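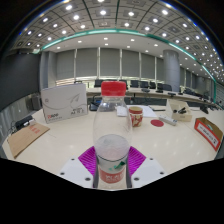

Tiltar hand-held gripper: review after 11 weeks

Rating: 2 out of 5
Reviewed by Yaneth Chambi, Mar 3, 2020

We bought two Tiltar grippers from Sideck to record picking tasks for our robot arm. You squeeze the handle, the fingers close, and the camera on top records what you did. Most of our work is bottles, mugs and small boxes on a meeting table.

The ridged pads are the best part. They spread behind a bottle and hold thin plastic without crushing it. A nearly empty bottle is harder than a full one, as the walls give way, and the Tiltar copes well.

The fault is in the return spring. In the fifth week the first gripper stopped opening fully. Leidy Ticona let go of the handle and the fingers stayed shut on a glass jar, then sprang open a moment later. The jar broke on the floor. She wasn't hurt, but she was in sandals and it could have gone worse.

Duván Llanos took the side cover off and found the spring had jumped its peg. There is no lip to keep it in place. He put it back and it lasted roughly 600 grips before it did the same again. The second gripper failed in December, also at the spring.

Sideck sent new springs free of charge, which was decent of them, but the peg is the same shape. The manual doesn't mention the fault. Our fix is a small washer glued over the end of the peg — not pretty, and it probably ends the warranty.

If you already own one, check the spring before each session and keep glass off the list. I wouldn't buy a third until the peg is changed.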